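The Folded Towel, Measured

Why the same towel takes up three different volumes in the same house, and what to do about the shelf

By the Home Systems desk

A bath towel is a rectangle of looped cotton with two hemmed ends and two selvages. It has one property that matters to anyone storing it, which is thickness under its own weight, and that property changes every time it is folded a different way. Most linen cupboards are arranged as if it did not.

We looked at folding for this issue after readers in Gretdale and Flarkham wrote in September with versions of the same complaint. The shelf was full, the towels had not increased in number, and the stack leaned. The cause in nearly every case was mixed folding. One person in the house folds in halves, another in thirds, and the stack alternates between a wide flat unit and a narrow tall one. The narrow ones settle in the center. The wide ones droop over them. The stack begins to slide at the fourth or fifth towel.

The geometry

Start with the long side. Folding in half lengthwise and then in half again gives a strip four layers thick. Folding in thirds gives a strip three layers thick and a third wider. A second set of folds across the strip multiplies those figures. A towel folded in halves four times is sixteen layers deep, and at that depth the inner layers bunch at the crease because the outer layers have to travel farther around them. The visible sign is a rounded spine and an open edge where the layers fan out like the pages of a damp book.

Thirds in both directions give nine layers. The spine is flatter. More to the point, the last third closes over the raw edges, so the finished towel has one smooth face to show at the front of the shelf. The drawback is that thirds have to be judged by eye, and a towel judged badly ends with a step along one side. A step of a finger's width is harmless. Anything wider will show up as a lean by the time the stack is complete.

Decorative borders complicate this. The woven band near the end of many bath towels has no loops, so it is thinner than the field on either side and it shrinks at its own rate. After enough hot washes the band pulls in and the towel acquires a waist. If the fold line runs through the band, the two halves will not lie parallel. Put the fold in the looped field and let the band sit flat on an outer face, where it also gives the eye a straight line to square against.

The surface

Towels are usually folded against the chest, in the air, or on a bed. All three introduce error. Against the chest, the chin holds one edge and the arms hold the other two, and the fourth edge is wherever gravity puts it. On a bed, the mattress gives under the hand and the lower layers wrinkle when the upper ones are smoothed.

A hard table is better. It needs to be as deep as the towel's short side and clear on at least one half, so that the basket or basin can stand on the other. Rounded corners are preferable on any table where terry is dragged across the edge, as a sharp corner will catch a loop and pull it. A smooth top lets the layers be pushed square with the flat of the hand, and the same top gives a fixed edge to line up against.

Height should be set for the person. With the forearms level, the hands should rest on the towel without the shoulders rising. A dining table is slightly low for most adults and a kitchen counter slightly high. Either will do for one load.

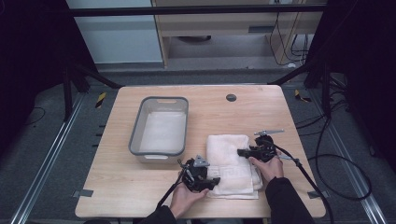 Basin to the left, towel to the right: a folded white towel with its woven border toward the lower end.

Keep the basin beside the work and on the same level. Reaching down to a basket on the floor for every item adds a bend for each towel, and it is the bend, more than the folding, that makes the job feel long. A rectangular basin suits towels better than a round one. Its sides are parallel to the fold, so a finished towel can be set against the wall of the basin and the next one set against that, upright, with no loss of space at the corners. Molded handle slots in the rim are worth having when the load is heavy. Translucent walls let the contents be checked from the side, a small advantage on a high shelf.

The order of work

Shake the towel once, hard, holding it by the short end. Shaking lifts the loops and throws out the larger wrinkles. Lay it face down with the long side toward you.

Bring the far third over. Smooth from the crease outward, never toward the crease, or the slack will collect there. Bring the near third over the first and align the edges at the two ends before smoothing the middle. The result is a long strip.

Fold the strip in thirds from the ends. The end with the cleaner border goes over last. Hold the left edge and the upper right corner together and settle the whole unit with a short pull in opposite directions. This takes out the twist that terry picks up in a dryer drum. Layers at the open end may still hang a little unevenly. If the unevenness is confined to the inner layers it can be ignored. If it reaches the outer layer, open the last fold and repeat it.

Do not press down on the finished towel. Compression is temporary, the loops recover overnight, and a stack that fit the shelf in the evening will be touching the one above by breakfast.

The shelf

We tested the method on the Katiyar open shelf unit in our Flarkham workroom, using plain white bath towels that had been in use for a year. The clear height between shelves was 14 inches. With mixed folds, the usable stack ended when it began to lean, well short of the shelf above. With thirds both ways, spines forward, the stack stood until it ran out of height. We took two towels off to leave room for a hand and left it that way for a month of ordinary use. It did not need to be rebuilt.

Turning alternate towels end for end is often recommended for keeping a stack level. It works, with the cost that half the spines face the wall and the front of the stack shows open edges. If the fold is consistent the turn is unnecessary. If the fold is inconsistent the turn hides the fault for a few towels only.

Depth is the other limit. A towel folded in thirds both ways is closer to square than one folded in halves, and on a shallow shelf it may project. In that case add one more fold in half and store the towels on edge, as files are stored in a drawer. A Kosport drawer insert or any straight-sided box will keep them upright. On-edge storage also solves rotation. The washed towel goes in at the back, the next one to be used comes from the front, and the whole set wears evenly.

Wear and grading

Uneven wear is the less visible consequence of a bad stack. The top two towels get used, washed, and returned to the top. The bottom ones keep their loops and their factory dimensions, and within a year the set no longer matches. Different dimensions produce different folds, and the lean comes back for a new reason.

Once a year, fold the whole set in one session and compare each towel with the least worn. Those that have lost noticeable length should form a second stack of their own. A towel with a pulled-in border can be kept in service for pets, floors, or the car, and stored anywhere but on the linen shelf.

Fabric softener should be left out of the wash for terry. It coats the loops and reduces absorbency, and it makes the outer faces slippery enough for a tall stack to slide on a painted shelf. Dry completely before folding. A towel folded with moisture in the hem will hold that moisture in the center of nine layers, and the smell will reach the rest of the stack before it reaches the person who opens the door.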